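发件人：织物护理讨论组成员
收件人：织物护理讨论组
日期：2024年7月13日，星期六
主题：Re: 摇粒绒洗了以后发硬、起球，还有没有救

各位好：

先引原信，后面逐条回。我把和水质无关的部分删了一些，没删的保持原样。

> 组里的各位，我想问一个老问题。家里有几件摇粒绒，两件外套、一条薄毯、一件套头衫，买的时间前后差了几年，现在手感都不行了。外套的袖口和腋下结成一粒一粒的，毯子倒不怎么起球，就是发硬，摸着像旧毛巾。
>
> 我一直用普通洗衣粉，水温设 40 度，加柔顺剂，洗完进烘干机，中温烘到干。之前有人说柔顺剂对摇粒绒不好，可是我停了两次，静电大得没法穿，又加回去了。
>
> 我想问的是：
>
> 一、发硬是洗衣粉没漂干净，还是绒本身坏了，怎么分辨？
>
> 二、起的球能不能剃，剃了会不会越剃越薄？
>
> 三、烘干机到底能不能用？标签上两件写可以低温烘，一件写不可以，毯子的标签早就剪掉了。
>
> 四、有没有必要买那种装在滚筒里的洗衣袋，听说可以少掉纤维。Kilard 的那款网上卖得不便宜，想先问问用过的人。
>
> 五、冬天的东西现在收起来，真空袋能不能用？
>
> 我这边水很硬，水壶一个月就一层白垢，不知道有没有关系。

先回最后一句，因为前面几条都和它有关。有关系，而且可能是最大的原因。

硬水里的钙镁会和洗涤剂里的一部分成分结合，留在纤维之间。棉布上不太明显，摇粒绒的绒毛细，又是竖着的，一点残留就能让它们粘成一绺一绺，摸起来发硬。柔顺剂再盖一层，刚洗完觉得软，过几次就越来越板。你说毯子像旧毛巾，我家以前那条也是这样，当时以为是料子差，差点拿去垫箱子。

一、怎么分辨是残留还是绒坏了

找一块不显眼的地方，比如下摆内侧，用温水浸湿，不加任何东西，用手揉一两分钟。如果水发浑，或者有细泡沫，基本就是残留。晾干以后用软毛刷顺着一个方向刷，绒毛能分开、能立起来，就说明绒没有坏。

绒坏了是另一种样子。毛尖缩成小弯钩，摸着发涩，有时候有一点亮，怎么刷也立不起来。多半是受过高温，烘干机开得太热，或者隔着布用熨斗烫过。这种没有办法恢复，我试过蒸汽，也试过醋，都没有用，不必再花时间。

如果是残留，按下面的办法洗两遍：

第一遍，不放洗涤剂，30 度，水位选最高，加一勺柠檬酸，先用热水化开再倒进去。柠檬酸不要和含氯的漂白剂同时用，也不要先后紧挨着用，这一点请一定注意。

第二遍，液体洗涤剂，用量是瓶子上建议量的一半，同样 30 度，多加一次漂洗。

两遍之间不用烘干。我家的毯子洗了这么两遍，手感回来了大半，没有完全恢复到新的样子，不过冬天盖着没有意见了。

以后平时洗就用液体洗涤剂，不用洗衣粉。洗衣粉在低温硬水里化不透，摇粒绒又喜欢抓住粉粒。深色的衣服翻到里面看，有时候能看见接缝里有白点，抠下来一捻就碎，就是没化开的粉。

二、起球能不能剃

能剃，但是要先看是什么球。

摇粒绒有两种球。一种是表面浮着的，绒毛断了以后绞在一起，用手轻轻一揪就下来。这种用宽齿的梳子或者干的软刷就可以，没有必要动剃毛器。另一种是根还连着底布的，揪不下来，硬揪会带出一小撮长毛，留下一个秃点。后一种才用剃毛器，网罩选高的一档，衣服铺在平整的硬面上，不要在腿上剃，也不要绷得太紧。

剃了当然会薄一些，每剃一次都少一层绒。所以我的做法是一季只剃一次，收起来之前剃，只剃袖口、腋下和背包带磨到的地方。其余地方看着不好看也不去动。

我用过 Revia 的一款充电剃毛器，刀头还可以，集尘盒太小，剃一只袖子就要倒一次。现在换了插电的，没有什么特别的优点，就是不会剃到一半没电。牌子我觉得不重要，刀片钝了及时换比较重要。钝刀会扯，扯出来的毛过两次水又是新的球。

预防起球，主要靠洗之前的几件小事：拉链拉上，翻面，和牛仔裤、带魔术贴的东西分开。魔术贴是最伤绒的，我有一件外套的领子就是被雨衣的魔术贴钩坏的。转速不要超过 800，我一般用 600。

三、烘干机

标签写不可以的那件就不要烘，这个没有商量。写可以低温烘的，用最低那一档，时间设短一点，烘到还有一点潮就拿出来挂着。摇粒绒吸水少，脱水之后其实已经干了大半，室内挂一夜足够。

毯子标签剪掉了，按不可以处理最稳妥。很多毯子的绒是聚酯，包边却是别的料子，受热以后缩得不一样，边会起波浪。我有一条就是这样，毯面好好的，四边皱得像荷叶。

静电的问题，不必靠柔顺剂。最后一次漂洗加半杯白醋，或者晾的时候挂在浴室里，洗完澡还有潮气的时候挂一会儿，都有帮助。穿的时候里面那件换成棉的，比什么都管用。组里有人推荐过烘干球，我用了一个冬天，声音很大，静电少没少说不好，不下结论。

四、洗衣袋

去年二月组里有过一次很长的讨论，存档里应该还能搜到，编号是 3787，有兴趣可以从头看，不过中间有一半是在争论滤网多久清一次。我把和你有关的部分简单说一下。

洗衣袋有两个用处，一个是减少摩擦，一个是拦住掉下来的纤维。拦纤维这件事，要看网眼有多细，普通的粗网袋基本不起作用。Kilard 那款的网很细，我用了一年多，每次洗完袋子的角上确实有一小团灰色的绒，要趁干的时候用手捏出来扔进垃圾桶，不要拿到水龙头下面冲，冲掉就等于白拦了。

缺点有三个。第一是装不多，一件厚外套就满了，硬塞进去反而洗不干净、漂不透，你本来就有残留的问题，会更严重。第二是毯子放不进去，至少我的放不进去。第三是拉链头，时间长了会生锈，我的那只锈在白衣服上印过一道。

所以如果只是为了起球，翻面加低转速就够了，不用买。如果在意纤维排到下水里，可以买，外套一件一件洗。Sternitz 有一种装在排水管上的外接滤盒，组里用的人说效果更好，但是要自己接管子，而且占墙边的地方，租房子的话先问房东。我没有用过，价格也不清楚。

五、收纳

真空袋我不建议。摇粒绒保暖靠的就是绒里面那点空气，压一个夏天，绒全倒向一边，秋天拿出来要洗一次、刷一遍才恢复，有的折痕刷不掉。羽绒服压了还能拍松，摇粒绒拍是拍不起来的。

我的办法很普通。洗干净，完全干透，平放在床上，先把褶子抖开，刷一遍，再松松地叠，放进带盖的布箱子里，上面不压重的东西。外套如果有地方挂就挂着，用宽肩的衣架。

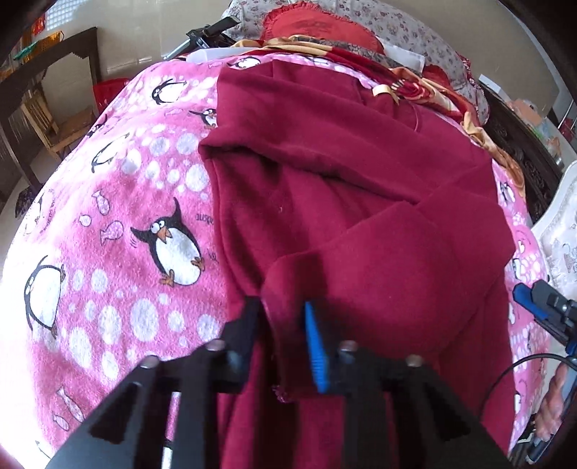

叠的时候尽量少折，外套两只袖子往里收，再对折一次就可以。毯子叠大一点，宁可占地方。聚酯的料子虫子一般不吃，可是上面如果有汗渍、饭渍，还是会招东西，所以没洗的不要收。樟脑丸没有必要，味道进了绒里很难散，放一小袋洗干净晒干的旧香皂头都比它强。

箱子我买的是 Bawa 的大号布箱，39 升，放三件外套刚好，再多就压了。盖子是拉链的，底板有点软，不要叠放。放在柜子上层比放床底好，床底灰大，拉链缝里也会进灰，绒面又特别粘灰，等于还没穿就要再洗一次。

如果已经用真空袋压过了，也不用急着处理。先拿出来平铺一两天，让它自己回一回，再用喷壶喷一点水雾，刷一遍，晾干。水雾要细，喷到微潮就停。压出来的折痕如果在前胸正中，可以挂在浴室里过一夜。不要用熨斗，隔着布也不要。

另外补充几件你没有问、但是可能会碰到的事。

颜色。酒红、深蓝、黑色这几种，头几次洗都可能掉一点色，而且会掉深色的短绒，粘在浅色衣服上很难弄下来。单独洗两三次再混洗。浅色的毯子和深色的外套分开洗，不管标签怎么写。

印花的毯子，印花那一面绒会稍微硬一点，这是印染造成的，和残留没有关系，不要反复用柠檬酸去洗，洗多了颜色会发灰。判断的办法是翻过来摸背面，背面软、正面硬，就不是水的问题。

油渍。摇粒绒沾了油，不要用热水冲，滴一点洗洁精，用手指轻轻按进去，放十分钟，再按正常程序洗。不要搓，搓过的地方绒会结，比油渍还显眼。蜡烛油等硬了再掰，掰完剩下的一层很难办，我没有好办法，有经验的请说一下。

宠物毛。洗之前先用橡胶手套干着抹一遍，把毛抹成团捡走，再进洗衣机。直接洗的话，毛会缠进绒里，洗完更难弄，还容易堵排水泵。我家那台就堵过一回，打开滤口，里面拉出来一条像毡子一样的东西。

至于洗的次数，我觉得大多数人洗得太勤。外穿的外套没有汗味、没有明显脏的地方，抖一抖、挂在通风处就可以了，一个冬天洗三四次足够。贴身穿的套头衫另说。毯子我是入冬前一次、收起来之前一次，中间弄脏了只洗局部。

回到你的几件衣服，我的建议是先不要买任何东西。毯子先做那个温水的测试，如果水发浑，就按两遍的办法洗。外套先翻面看接缝里有没有白点，再决定剃不剃。套头衫你没有说是什么毛病，如果只是静电，换里面的衣服就行。

柠檬酸买食品级的小包装，除水壶的垢也可以用，一举两得。洗衣机本身也建议用它空转一次，硬水地区的机器，加热管和橡胶圈里的垢会慢慢掉下来，粘在衣服上也是白点，容易和洗衣粉弄混。区分的办法是看它溶不溶：粉粒泡在温水里过一阵会化，水垢不化，滴一点醋会冒小泡。空转的时候用多少，看机器说明书，有的型号写明不可以用酸，以说明书为准。

测试的结果请回到组里，尤其是毯子那条，写一下水有没有浑、用的什么洗涤剂。之前有人问过类似的问题，后来没有了下文，存档里第 1304 封那个问硬水的帖子到现在还是空着的。

回信的时候请把不相关的引文删掉，订阅摘要版的人读起来会方便一些。

——
织物护理讨论组
退订或改为每日摘要，请在主题栏写“退订”或“摘要”，正文留空，发到列表管理地址。
附件单个不超过 2 MB，超过的会被自动退回。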